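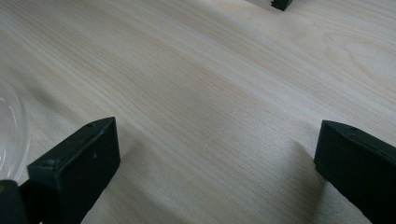 The table. Straight grain through the middle, arches over on the right.

I have now spent more time thinking about this tabletop than I spent choosing my college. Thread, I guess. Mute accordingly.

Background: we moved to Ondon in August and the apartment came with no table. The old table was too big for the stairwell, which we discovered in the stairwell.

For a while we ate off a moving box marked WINTER / CABLES. It had give. You learned to cut your chicken very gently.

Then a place on Molefe Street had this one in the window with a handwritten tag that said "WOOD TABLE, GOOD." I respect a listing that stops when it runs out of facts.

I asked what kind of wood. The man said "light." I said light as in weight? He looked at the table for a while and said "both."

It is not light as in weight.

Carried it home with my sister. Three blocks, 13 stops. I know it was 13 because she announced each one, like a train.

Anyway it's in, it's lovely, it's the color of the inside of a bread roll, and for two weeks I was a normal person who owned a table.

Then I put a mug down on it and left the room, and when I came back I had become somebody who reads wood finish forums.

There was a ring. You'd have had to crouch and get the window light on it sideways. I crouched. I got the window light on it sideways.

What I learned on the forums: before you can fix anything you have to know what finish you have. To know what finish you have, you put a drop of water somewhere hidden and see if it beads.

It sort of beaded.

I posted "it sort of beaded" and received about 2,000 words from a retired cabinetmaker, all of them kind, the gist of which was that I should do it again and look harder.

Did it again. Looked harder. It beaded, then thought better of it.

Second opinion from a different forum man: it's oil, and it's worn. Third opinion: it's lacquer, and I'm blind. These two have a history, I could tell. They went off and argued about a staircase from years ago and I never got them back.

So I did the thing you do, which is go to the hardware store and stand in the aisle until a decision happens to you.

The decision was a can of Astent clear matte oil. The other candidate was something called Nokidden Tabletop Rescue and I could not bring myself to rescue a table with a product called Nokidden. I have to live with it afterward.

The Astent can says "apply sparingly with the grain." Great. Let's talk about with the grain.

Most of the top, fine. The lines are close together and pretty well behaved and your arm just goes that way. I was a natural. I was humming.

Then you get over toward the right and the grain goes into these big loopy arches, like somebody drew a church door and kept tracing it. With the grain, WHERE? Around? Am I meant to do a curve?

The forums call this "cathedral." As in "nice cathedral on that top." I have since said this out loud to a guest who was only trying to put down her keys.

Asked the cabinetmaker about the arches. He says just keep going straight, the wood doesn't mind. I found this weirdly moving at eleven at night with a rag in my hand.

(Dispose of the rag properly. Lay it flat outside to dry, don't ball it up in the trash. Oily rags can heat up and start a fire. It's the one part of this thread that matters and I've buried it in the middle.)

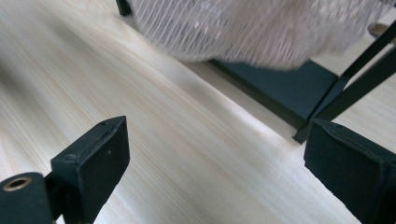 Where was I. Coat one went on before bed and I told everyone in the household not to touch the table. The household is me and my sister, who was asleep, and who touched the table at six a.m. with her whole forearm.

She says she was "checking." I had to buff out an elbow.

Coat two, next night. By now I had opinions about rags. Old T-shirt good, dish towel bad, the sock was a mistake and I knew it while I was putting the sock on my hand.

Also by now I had met every dark speck in this wood personally. They're tiny. I tried to wipe one off for a solid minute before accepting that it lives there.

And the stripes! There's a yellowish one and then a whiter one and then a yellowish one, very faint, and once you notice you can't eat soup in peace.

A few people are asking so, yes, the ring. The ring is gone. Or the ring is the same and I've lost the ability to perceive it, which at this price per can I'm willing to call gone.

A few people are also asking what wood it is. I have had three confident answers and they are three different trees. One person said it might not be a tree. I blocked that person.

I unblocked that person because I got worried. Looked at the edges with a flashlight for a while. My sister came in and asked if I'd dropped something and I said "sort of."

Current house rules: coasters. Trivets. No leaving a wet glass "for one second." The pizza box goes on a towel. My sister has asked whether she's allowed to rest her hands and I said we'd see how the cure goes.

"How the cure goes" means the finish needs time to fully harden before it'll put up with anything. The can gives you a number of days. The forums give you a larger number and a tone.

So technically we have a table and are eating off WINTER / CABLES again. It has gotten softer. We've gone over to mostly soup, and soup on a soft box is its own discipline.

Update for those following along: went back past the place on Molefe Street and there's a second one in the window, darker. Tag says "WOOD TABLE, ALSO GOOD."

I went in. I only went in to ask if he knew what finish was on mine. He thought about it and said "shiny?" It's matte. It has always been matte. It gets a bit brighter where the daylight lands, that's as wild as it gets.

He did offer me the chairs that went with mine. There were chairs. He'd had them in the back this whole time. I've been sitting on a step stool.

Chairs come tomorrow evening. He asked if I wanted to know what they were made of and I said no thank you.

Replies are open if you know how long before I can put a plate down. Please don't tell me about your epoxy.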